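Hirlow Allotment and Garden Association
Minutes, regular meeting, August 5, 2020, by video call

On the call: Roos Declercq (chair), Jarmila Sokol (minutes), Ingegerd Rustad, Siebe Boersma, Valquíria Evangelista from item 3 on. Plus plot holders, names in the chat log.

Started late, sound trouble. Minutes of the June meeting accepted, one fix: the broken gate is the Dirnelis Road gate, not the lower one.

1. Water
Main topic again. Meter read by Siebe on Monday. Bill for the quarter is $329, higher than last summer. Siebe thinks the drip line along the east fence leaks at the joint behind the compost bays. Ground soft there even after the dry spell. He'll dig it out this weekend, wants one other person with a spade.
Hours for hose watering: stay as they are, before 9 and after 6. Request to allow midday for seedlings only. Talked over for a while. Ingegerd against, says it'll be seedlings all the way to October. Roos suggested watering cans any time, hoses in the set hours. Agreed.
Rain barrels – two more offered by a plot holder on the north row, need lids before they go in (mosquitos). Siebe to measure.

2. Waiting list
14 names on it now, most ever. Two plots not touched since spring, letters went out in June, one answer. That holder has been sick and wants to keep it, neighbors are mowing the edge for her. Fine with all. Other plot: no answer, second letter to go, then we reassign per rule 13.
Splitting the big corner plot in half: Ingegerd has drawn it up, path would have to go by the pear tree. Holder is OK with it if he keeps the side with the shed. Vote in the chat, passed.
Jarmila to phone the top three on the list. Not e-mail, last time they all went to spam.

3. Compost
Bay two is done and can be taken from, one barrow each to begin with. Bay three still has whole squash in it. Please chop things!! Someone is also putting in bread, which brings rats. Sign to be redone in bigger letters.
Valquíria joined here. Asked if the wood chips can be delivered again. Rizvi Tree Service brought the last load free but dumped it across the path, took a morning to shift. Roos will ask them for the far side of the parking strip. If they can't then no chips this year.
Long discusion of bindweed. No decision. Roots go in the trash bag, not in the compost, this was already the rule.

4. Shed and tools
Lock replaced. New code goes out by text, don't put it in the group chat. Missing: the long loppers, the small wheelbarrow pump, one fork. If you have them just put them back, no questions.
Prasari mower serviced, blade sharpened, pulls to the left still. Siebe says live with it.
Quote for a new shed roof came in at $800. More than hoped for. Ingegerd wants a second quote, knows a roofer in town. Patch with tarp till then. Deferred to next meeting.

5. Harvest day
Normally last Saturday of the month with the shared table. Not doing the table this year. Instead: surplus left in crates by the gate, people take what they want, one household at a time. Masks at the gate. Roos to write it up for the notice board.
Seed swap by envelope – drop envelopes in the box on the shed door, with name of variety and year. Valquíria will sort.
Scarecrow contest: kids were asking. Yes, it can go ahead, on own plots only, judged by walking past. Prize is a pumpkin, Ingegerd has one that's already huge.

6. Frost covers
Brought up early on purpose as last year we ran out of fleece in the first cold week. Anyone with old blankets or fleece throws at home, bring them in, beige or pink with bunnies, the beans don't care. Wash first. Store in the lidded bin in the shed, not on the floor, mice. Siebe against heavy ones on lettuce, they flatten it when it rains. Hoops then. He has leftover pipe and will cut some.

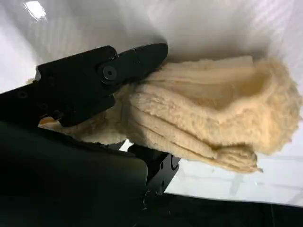
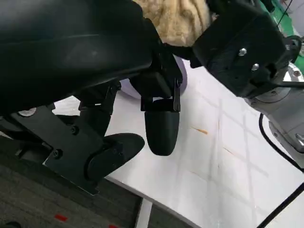 Ingegerd Rustad asked for it to be noted that she'd still buy one proper roll of garden fleece, blankets soak up water and the low plots by the ditch freeze first. Would pay half herself. Roos will get a price, to be decided by e-mail.

7. Other
Wasps in the bank under the notice board, keep kids away, Siebe to look at dusk.
Dogs on leash, again.
Key deposit for the Dirnelis Road gate to be returned to those who handed keys back in June, Jarmila has the list, send her your details if you havent.

Next meeting first Wednesday of next month, video again, same link. Roos closed the call at 8:50.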